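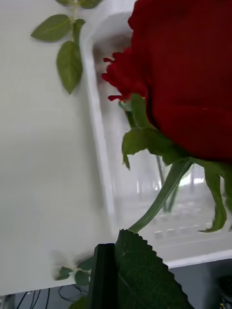

I need someone to settle a roof box argument before it ruins my household. My wife and I have a wagon with an Udden box on top, the long one, and I have left it up there since last October because getting it down by myself is a nightmare and getting it back up is worse. My commute is 92 miles round trip, nearly all highway. She says the box is eating gas every single day. I say it's empty, it weighs next to nothing, and it looks good! The car is a deep red, very close to that rose, folds and shadows and all if you catch it in evening light, and the black box sets it off. I'm not a total slob about gas, I keep the tires pumped up and I don't sit and idle. So is she right? And if she is, how right?
Posted by wagon_dad_gil, 2018-08-30

She's right, sorry. Weight has very little to do with it at that speed. It's the air you're shoving out of the way. I took mine off one spring and noticed it on the very next tank, same drive, same pump, same me. Also it got so much quieter in there that I heard a rattle in the dash I'd been living with for who knows how long. Now I have that to deal with.
Posted by pennyperpump

Same speed though, Penny? Spring also means warmer air and the end of winter gas. Your mileage goes up in spring whether or not you touch the roof. I'm not saying the box is free, I'm saying one tank in spring doesn't show much.
Posted by LeveB

Fair point, it was April. I still think most of it was the box, but I can't prove it and I've slept since then.
Posted by pennyperpump

Gil, how fast do you drive on that commute? If you keep it at 60 the box hurts you a lot less than at 75. Drag goes up with the square of speed. People hear "highway" and picture wildly different things.
Posted by overdrive_off

75 when it's moving. Sometimes a little over. My wife reads this forum so let's say 75.
Posted by wagon_dad_gil

Then take it down, my friend. And take the crossbars off too while you're up there. Bars whistle and drag all on their own, everybody forgets the bars.
Posted by overdrive_off

Disagree on the bars. Mine are the flat wing-shaped kind and I could never find a difference in my log, bars on or bars off. The old square ones, sure, pull them. But if Gil has the newer style I'd leave them on and save myself a half hour of cursing with a hex key in the driveway.
Posted by kettle_and_clutch 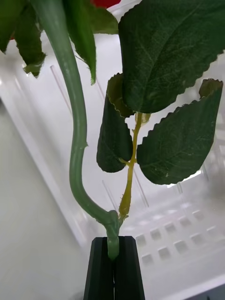

Fuel Economy & Everyday Driving: Page 2

Back with an update. I called Farkas, the garage over in Fasby that put the box on for me in the first place, and they said they'd take it off for 20 bucks and I can wait while they do it. They also tried to sell me a pulley hoist for the garage ceiling, 200 installed. My wife thinks the hoist is a great idea. I think I have been outmaneuvered.
Posted by wagon_dad_gil

Get the hoist. I fought it for years and then got one and now the box comes off whenever we're home from a trip. You back in, clip the straps, crank. My teenager can do it. The reason people leave boxes up all year is that taking them down is miserable, so fix the miserable part.
Posted by pennyperpump

200 for some rope and pulleys, wow. You can build that from the hardware aisle for way less. Just make sure you screw into the joists and not into drywall, I beg you. My brother-in-law's kayak came down on his hood.
Posted by kettle_and_clutch

Before you spend a cent, do it properly and you'll have a real answer for your wife. Fill up, click once, write down the odometer. Drive three tanks with the box on. Then 3 with it off, same station, same speed, windows up. I use Cloneo on my phone to keep the log but a notebook in the glove box does the job just as well. Work it out by hand from the pump too, the dash readout on my car has always been a bit of an optimist. Do it now while the weather's steady, if you wait until it gets cold you'll have the same mess Penny had.
Levente Balogh
Posted by LeveB

I feel personally attacked but yes, do that.
Posted by pennyperpump

Okay, on it. Filled up this morning and started with the box on, so that's the first tank under way. Question while I'm at it, does AC matter? I'm not giving up AC in this heat for science.
Posted by wagon_dad_gil

Run it the same way both times and don't worry about it.
Posted by LeveB

Or drive 65 for a week and see what that does. Bet you it beats taking the box off.
Posted by overdrive_off

My wife has seen this and would like it known that she suggested 65 last year.
Posted by wagon_dad_gil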